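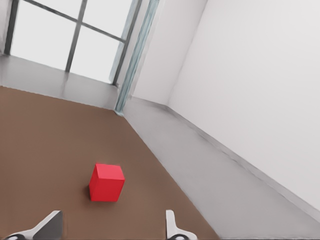
Red cube on a brown tabletop

What colour should I paint a small, dim home office?

Posted by Geeta Bhardwaj in Paint & Colour

Hi all, first post so be gentle! We moved in January and I've claimed the tiny back bedroom as my office. It faces south (we're just outside Hobart, so that's the gloomy side), it has a single window, and the walls are currently a sort of hospital cream that goes green by 4 pm. I want to paint it before I put the shelves up.

My husband says white, end of discussion. I bought a sample pot of a deep red called Hirkatholm from the Usden range and I LOVE it, but I put a patch up behind the door and now I'm second-guessing myself. On the card it was bright and cheerful. On the wall it looks like the inside of a steakhouse. It's the same tin! I even took the card back to the shop to check they'd mixed the right one and they had.

So, does a dark or strong colour really make a small room feel smaller, or is that one of those things people just repeat? And do I need to do anything special to the old cream paint first? It's a bit shiny and I've no idea what's under it. The budget is $179 and I've already spent some of it on a roller set and the sample pot, so I'd rather not buy five more samples if I can help it.

Thanks in advance!

Peiyu Mao

Your tin is fine, it's the light doing that. The same red will look brighter on anything facing up towards the window or the ceiling light and a good bit deeper on anything standing upright. A colour card lying flat on the kitchen bench gets heaps of light on it. Your patch is vertical and behind a door, so it's in probably the darkest spot in the whole room. I did exactly the same thing with a blue in our laundry and nearly gave the tin away.

What I'd do is paint two coats of your sample onto a big piece of white card (A2 or bigger, leave a white border so the old cream doesn't muck with your eye) and blu-tack it to each wall in turn for a day. Look at it at breakfast, look at it at 4 pm when the cream goes green, and look at it at night with whatever globe you're going to use. Globes matter more than people think. A warm white will push a red towards orange and a cool one can make it look a bit flat and pinky.

As for the smaller thing, I've got a dark green study and it doesn't feel any smaller to me, it just feels like evening all day. Some people love that and some people can't work in it. If you're on video calls a lot, keep in mind that red walls bounce red onto your face. My sister looked sunburnt for a year.

Have you thought about putting the red on the wall behind the desk only, and a warm off-white on the other three? You'd still see your colour when you walk in, and your husband gets most of his white. Everyone wins, sort of.

On the prep: if it's shiny, it needs a sand. Wash it with sugar soap, rinse, let it dry properly, then go over it with a fine paper until the shine is gone and wipe the dust off with a damp cloth. How old is the house though? If there's any chance of old lead paint under there, get a test kit from the hardware shop BEFORE you sand anything. Don't skip that one.

Toon Groen

just go white. red takes about a million coats, ask me how I know

Sarita Ahuja

Toon's not completely wrong about the coats, haha. Strong reds are often pretty see-through and over cream you can end up doing four and still see roller marks. Ask for a grey-tinted undercoat. It feels mad putting grey on a wall you want red, but it worked for me when I did our front door and then the hallway, and I only needed two top coats after that.

Also don't press too hard with the roller and keep a wet edge, so do one whole wall without stopping for a cuppa. Mine has a line halfway along where the phone rang.

For your budget I'd go one red wall like Peiyu said. You'll get away with the smaller tin, and that leaves you enough for the undercoat and a decent brush for cutting in. Get a low sheen too, matt red marks every time you brush past it with a bag.

Post a pic when it's done!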